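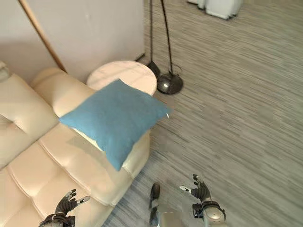

Cream sofa, blue pillow, little round table in the corner.

Search this site Enter keywords Go

LOUNGE CORNER: WHERE WE'VE GOT TO

Quick one this month, the newsletter goes out tonight and I still have the parking item to write.

The second floor lounge. Most of you have seen the sofa by now. Cream leather, padded everywhere, big rolled arms. Came from the Zinis clearance in July, $229 with delivery, and yes we know it's a pale color for a shared room. It was that or the brown one with the broken recliner. I stand by it.

Cleaning. Please no kitchen spray on the leather. Somebody did the seat with the stuff from under the sink and it went tacky for two days. There's a bottle of Premix leather cleaner in the hall closet now, top shelf, with the soft cloths. Small squirt on the cloth, wipe along the seams, then go over it again with a dry one. Crumbs live in the stitching so do that part first, the brush thing on the vacuum works fine.

Pillows. The blue one is staying. Shewit Lencho washed the cover and it came up nice, cold water, hung over the shower rail overnight. It does slide off the arm if you so much as look at the sofa, leather being leather, so if you find it on the floor just put it back. We had a vote on getting more to match and it came out 9 to 2 in favor, so Chaltu Gashaw is pricing them at Abera this week. She wants to know if people would mind a second color. I'd say keep it plain but tell her, not me.

The side table. White top, gray veins in it, very smart, and it will ring if you leave a mug on it. Coasters are in the drawer under the TV. I've put them out on the table itself three times and three times they have wandered off to someones apartment. Plants also need a saucer under them please. Red wine, wipe it straight away, don't leave it for morning.

Walls. Off-white, looks ok, one more coat to go in the corner behind the sofa. We'll pull everything out from the wall Saturday morning to get at it, so the lounge is closed till lunch. If you can help lift, come at nine. The sofa is heavier then it looks and the arms are not good to grab, get your hands underneath.

Money. $123 left in the lounge pot after the sofa and the cleaner. Pillows come out of that. Then a rug if there's anything over. Chaltu has her eye on a Dinderix one, flat weave, dark enough to forgive us. Samples are on the windowsill in the laundry room, have a feel and put your initials on the sheet next to the one you like.

Also still looking for whoever borrowed the long extension cord. Orange. Back in the closet by Saturday and no questions asked.

Parking is on the next page.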